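Week 7: Reading a Timber Label (and Not Believing All of It)

Notes to go with the evening session. Bring last week's grain samples back, please, including the one somebody took home in July.

Last week we covered how wood moves. This week is about what gets said about wood by people who want to sell it to you. I spent a long time on the selling side before I taught, so take my tone as you find it. My view is that most claims on furniture timber are half true, and the half that isn't true is usually the half you paid for.

1. "Solid timber"

Start with the phrase that does the most work. In everyday talk, solid timber means the board is wood all the way through. It says nothing about how many pieces went into it. A tabletop glued up from narrow strips is solid timber. So is one cut from three wide planks of the same log. The shop can charge very different prices for these or the same price for both, and the label will read the same.

Is the strip top worse? Not always, and I'd be suspicious of anyone who says so flatly. Narrow strips with the growth rings turned different ways tend to cup less than one wide board. They also let a mill use up short and odd-coloured stock that would otherwise go for firewood. The seller will tell you about the first of these. You'll have to work out the second by looking at the colour.

Colour variation within one species is normal. Sapwood is often paler than heartwood, and two trees from the same hillside can look like cousins who don't speak. When a brochure calls this "natural character", read it as "we didn't sort the boards". Sorting takes labour. If you like the mixed look, good, buy it, but don't pay extra for labour that wasn't done.

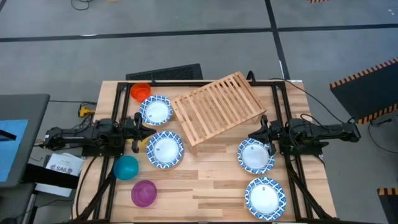 The trade has grades for all this, and the grades are where students get confused. A grade describes defects in the board when it was sawn: knots, splits, wane, pockets of gum. It was never meant to tell you how good the finished table is. A low-grade board can be cut around its faults and give you excellent short lengths. A high-grade board can be dried badly and wind like a propeller. When a retailer puts "Select Grade" on a swing tag, ask who graded it, and at what stage. I've asked this in a lot of shops and the usual answer is a pleasant look.

2. The hardness number

You'll see hardness quoted on floors and, more and more, on tabletops. The common test pushes a steel ball into the wood and records the force needed to sink it halfway. It's a decent test. The trouble is what people do with it.

Take the two sample sheets in your folder. The Calado sheet gives 1100 for its board, and the Drellbridge sheet gives 944. A salesperson will tell you the first one is harder and therefore better. Questions to ask before you nod:

- Are both figures in the same unit? Pounds-force and newtons are both used, and neither sheet says which.
- Was the wood dry when tested? Green timber gives a lower number.
- Is it an average, and of how many pieces?
- Was the ball pushed into the face or the end?

Even if all that checks out, the gap between those two numbers is smaller than the gap you can find between two boards off the same stack. Drop a tin of tomatoes on either and you'll get a dent. What decides whether the dent bothers you is the finish, the colour, and whether you're the sort of person who minds.

Rosário Sequeira put it well when she visited last term: she's repaired tables for a living and has never had a customer ask her about hardness. They ask about rings left by cups.

3. Moisture content

This is the one number I'd like you to care about, and it's the one least often printed.

Timber for indoor furniture should be dried to somewhere near what it will settle at in the house. In a coastal town that might be 12 per cent. In a heated inland house it can go well below that in winter. If the wood was made up wetter than the room it ends up in, it shrinks across the grain, and the glue lines and joints have to take the strain.

"Kiln dried" on a label means the wood has been in a kiln. It doesn't tell you how long for, what it read when it came out, or whether it then sat under a leaky roof beside the loading dock. I've put a meter on "kiln dried" stock and wondered whether the kiln was turned on.

If you own a pin meter, use it on the underside, in several spots, and correct for species. If you don't, feel along the joins. A ridge you can catch with a fingernail often means two neighbouring pieces have shrunk or swelled by different amounts since they were sanded flat. It might also mean bad sanding. Either way you've learned something the label left off.

4. Finish and gloss

Now to the shiny part. Gloss sells. Under showroom lights a glossy top looks deep and rich, and it also makes it hard to see what's under it. Crouch down until you're looking across the surface toward a light. Any dips, sanding scratches or patches of thin coating will show up in the reflection as wobbles or dull spots. Two minutes of this will teach you more than the brochure. Staff may ask whether you've lost an earring.

The claims to watch for:

"Food safe." Nearly any cured finish can be described this way by someone. Ask what it's been tested against. If the answer is "it's natural", remember that so is turpentine.

"Heat resistant." To what temperature, and for how long? A warm bowl isn't a pan straight off the stove. Use a mat.

"Maintenance free." I'd cross this out wherever it's printed. An oil finish wants re-oiling. A film finish wants nothing for years, then it wears through at the place you sit, and then it wants stripping back completely.

"Hand rubbed." By a hand holding a machine, in most of the workshops I've been in.

The Gunov hard oil we'll try in the practical makes all four claims on one tin. I don't think it's a bad product. I do think the tin was written by a different department from the oil.

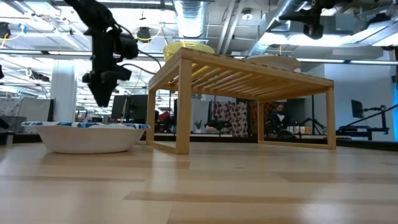

Notes by Nayeli Bermúdez | Timber and Materials for Beginners | Handout 7

5. "Sustainable"

I get more questions about this word than any other, and I have the fewest firm answers.

There are certificates that follow a log from the forest to the shop, and some are worth having. Look for a code you can check yourself, and then check it. A logo without a code is a drawing. Watch as well for the claim that covers only part of the product: a table can be sold as "made with certified timber" when the certified part is the rails and the top came from who knows where.

Recycled timber has its own stories. "Reclaimed wharf timber" is a favourite. If every tabletop sold as old wharf had come from one, there'd be no place left in the country to tie up a boat. Genuine old stock usually has filled bolt holes, dark staining near old metal, and a price that reflects how long it took to get the nails out. Distressing can be done in an afternoon with a bag of chain. Ask which building it came from. A real dealer will bore you with the answer for half an hour.

And a table that lasts and gets used is probably better than a virtuous one that cracks and goes to the tip. I can't give you a figure for that, and I'd be wary of anyone who can.

6. Exercise: the Clorico brochure

You each have the four-page Clorico brochure. Work in pairs. Underline every claim that could be checked by measuring something. Circle every claim that couldn't be. Put a question mark beside anything that sounds like a fact but has no unit, no method or no date.

A few to get you started:

"Tested to 200 cycles." Cycles of what? Wetting and drying? Opening a drawer? The sentence is on the page about tabletops, which don't open.

"Around 136 hours of craftsmanship in every piece." I'd like to know whether glue drying counts. My guess is that it does.

"Premium hardwood." Hardwood is a botanical word. It covers balsa, which you can mark with your thumb. Premium isn't a botanical word, or any other sort.

"Will age beautifully." Possibly. Pale woods often yellow, dark ones often fade, and whatever you leave standing in one spot by a sunny window will leave its outline.

Write one letter to the maker, half a page, asking your three best questions. Keep it polite. In past years several students have posted theirs, and the replies are in the blue folder. One is very good. Most thank you for your interest in the brand.

7. What I'd look at in a shop

Turn it over, or get underneath. The underside should have some finish on it. A top sealed on one face only takes up moisture unevenly and is more likely to cup.

Look at how the top is held to the base. There should be slots, buttons or clips that let it move. Screws driven straight through a fixed rail on a wide solid top are a fault, whatever the price.

Look at the ends of the boards. End grain is the hardest place to fake, and printed or veneered surfaces usually give themselves away there when the pattern doesn't carry over the edge.

Smell it, if it's an enclosed piece.

Ask what species it is. "Hardwood" isn't an answer, nor is "oak look".

For next week read the chapter on glues, and skip the part about hide glue being superior to everything, which I'll argue with in class. Anyone doing the practical should wear closed shoes. Oily rags go in the metal bin with the lid on, laid flat first - they can heat up by themselves when bunched, and that's one warning on the tin I believe completely.

Comments (4)

marg_t: Did the crouching thing in a shop on the weekend. Found a dull patch the size of my hand and they knocked money off. Thank you!

Benchdog: Bit hard on hardness I reckon. For floors it does matter, ask anyone with a big dog.

N. Bermúdez: Fair enough for floors. I'd still want the unit.

pell: Is the answer sheet for section 6 going up? Our pair had "lovingly" as a claim and couldn't agree whether to circle it.

Contact the course office | Copyright remains with the author, copy freely for class use | Back to top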